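Coltura Demo Library: Frequently Asked Questions

What do you collect?
Short recordings of two-arm pick-and-place, driven by a person from start to finish. We have 700 so far and we love adding more!

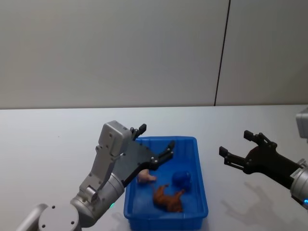 Variety matters more to us than polish, so we shuffle the toys all the time. A pig lying on its side in the blue tray asks for a different grasp than one standing up, and we want both!

How long is a session?
Usually 22 episodes, then a break and a change of driver. 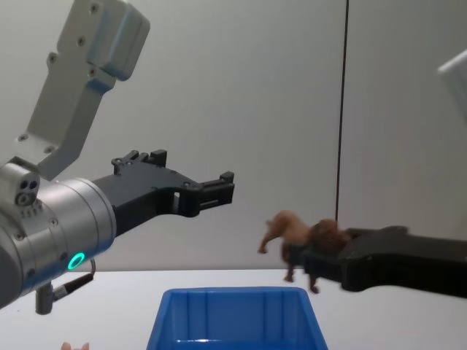 Toy lion held in the right gripper, left gripper open.

Do you keep the wrist views?
Always. Each episode is saved with every camera stream plus the joint positions.

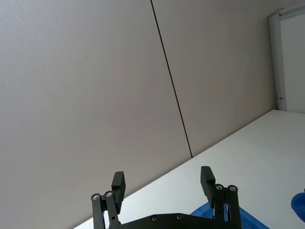 Can I use the data with my own model?
Go for it! The loader reads one folder per episode, and Viltance has a short script for converting it.

What about fumbled grasps?
We keep them, tagged "retry", as long as the driver recovers within 4 tries. Recoveries are some of our favorite episodes.

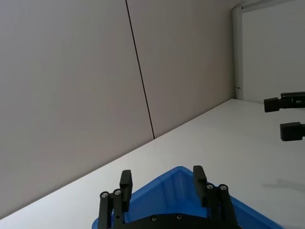

Malsha Ranasinghe wrote to us that her policy got much better at second attempts once she stopped filtering out the retry tag, and she'd like to see more of them in the next release.

When is the next release?
October, if the labeling goes well.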